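Das Haus am Ende der Schotterstraße

Der Roman »Zadow« ist ein Debüt, das seine Leser nicht an die Hand nimmt. Auf der ersten Seite räumt eine Frau das Zimmer ihrer Schwester aus, und erst viel später erfährt man, dass die Schwester im Nebenzimmer sitzt und zuhört. Dazwischen liegen Einkaufslisten, Briefe ohne Absender und ein Kapitel, das nur aus den Ansagen eines Anrufbeantworters besteht. Wer mit Familienromanen aufgewachsen ist, in denen jede Lüge am Ende beim Kaffee aufgeklärt wird, muss sich umstellen.

Erschienen ist das Buch im Dezember bei Numby, einem kleinen Verlag, der bis dahin vor allem Reiseprosa und Lyrik im Programm hatte. Die erste Auflage war nach wenigen Wochen vergriffen. Seitdem wird gestritten, in Buchhandlungen, in Lesekreisen und in den Leserbriefspalten der Regionalzeitungen. Die einen halten den Roman für kalt und ausgedacht, die anderen haben ihn zweimal hintereinander gelesen.

Zadow ist im Buch ein Dorf mit einer Bushaltestelle, einer geschlossenen Molkerei und einem Haus am Ende einer Schotterstraße. Dort leben die beiden Schwestern seit dem Tod des Vaters allein. Die Ältere erzählt. Sie war 15, als der Vater starb, und sie erwähnt dieses Alter so oft, dass man misstrauisch wird. Ihre Sätze sind kurz und höflich. Sie beschreibt, wie sie Kartoffeln schält, wie sie die Post sortiert und wie sie der Jüngeren das Schreiben verbietet, alles im gleichen Ton.
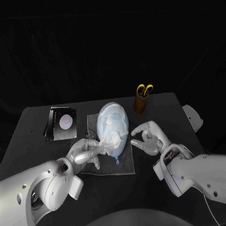
Ein hellblauer Luftballon auf einem dunkelgrauen Tuch.

Unzuverlässige Erzähler gibt es viele, und die meisten verraten sich früh. Ein Widerspruch hier, eine zu laute Beteuerung dort, und der Leser weiß Bescheid. Die Erzählerin in »Zadow« widerspricht sich fast nie. Sie lässt weg. Im vierten Kapitel fährt sie mit dem Bus in die Stadt, und als sie zurückkommt, ist der Hund nicht mehr da. Sie fragt nicht nach ihm, und auch sonst fragt keiner. Man blättert zurück, ob man etwas überlesen hat, und findet eine Rechnung vom Tierarzt, die als Lesezeichen in einem Kochbuch steckt.

Diese Technik verlangt Geduld. Das Buch hat 34 Kapitel, manche sind kaum eine halbe Seite lang, andere ziehen sich bis zu 15 Seiten ohne einen einzigen Absatz. Vor allem in der Mitte, wenn die Schwestern einen ganzen Winter lang das Haus nicht verlassen, wird die Lektüre zäh. Die Vorräte werden gezählt, das Radio fällt aus, der Schnee liegt auf dem Dach der Molkerei. Das ist gut beobachtet, aber es ist auch viel davon. Eine strengere Hand im Lektorat hätte dem Mittelteil gutgetan.

Die Vorbilder sind leicht zu erkennen. Der englische Schauerroman gehört dazu, das abgelegene Haus und die verschlossene Tür, ebenso die Dorfgeschichte mit ihren Nachbarn, die hinter der Gardine stehen. Neu ist, dass der Roman beides nüchtern behandelt. Es spukt nicht. Hinter der verschlossenen Tür liegt eine Abstellkammer, und die Nachbarn sehen alles und kommen trotzdem zum Geburtstag. Das eigentlich Unheimliche an dem Buch ist dieser Geburtstag, mit Streuselkuchen und einer Rede, bei der die Jüngere kein einziges Mal beim Namen genannt wird.
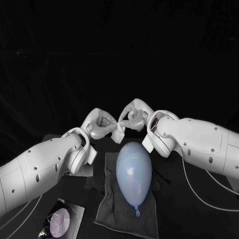
Lesezeit: 4 Minuten

Im Frühjahr hat die Literaturzeitschrift Retamal dem Roman einen Schwerpunkt gewidmet, mit zwei Aufsätzen, die sich in fast allem widersprechen. Der erste liest das Buch als Geschichte einer Vormundschaft, die zur Haft wird. Der zweite geht davon aus, dass es die jüngere Schwester gar nicht gibt. Dafür sprechen das Gedeck, das immer wieder unbenutzt abgeräumt wird, und die Handschrift in den Briefen. Dagegen spricht das Kapitel mit dem Anrufbeantworter, in dem eine zweite Stimme zu hören ist, wenn auch nur für ein Wort.

Beide Lesarten lassen sich durchhalten, und darin liegt die handwerkliche Leistung. Schwächer ist der Schluss. Auf den letzten Seiten wechselt die Perspektive zu einer Sachbearbeiterin, die das Haus besichtigt, und plötzlich wird erklärt, was vorher offen war: wann der Strom abgestellt wurde, wer den Grundbucheintrag geändert hat, woran der Vater gestorben ist. Das liest sich wie ein Zugeständnis an Leser, die man bis dahin mit gutem Grund im Unklaren gelassen hat.

Eine englische Übersetzung ist beim Verlag Hikcombe angekündigt, dort unter einem anderen Titel. Der Ortsname sage dem dortigen Publikum nichts, heißt es in der Vorschau. Das mag stimmen, schade ist es doch – das Dorf ist die einzige Figur, die am Ende noch an ihrem Platz steht.

Lesen sollte man den Roman am besten in wenigen Sitzungen. Wer ihn wochenlang auf dem Nachttisch liegen lässt, verliert die kleinen Gegenstände aus dem Blick, an denen die Handlung hängt: das Kochbuch, den Schlüssel mit dem grünen Band, die Stiefel im Flur. Beim zweiten Lesen stehen die Stiefel schon auf der ersten Seite.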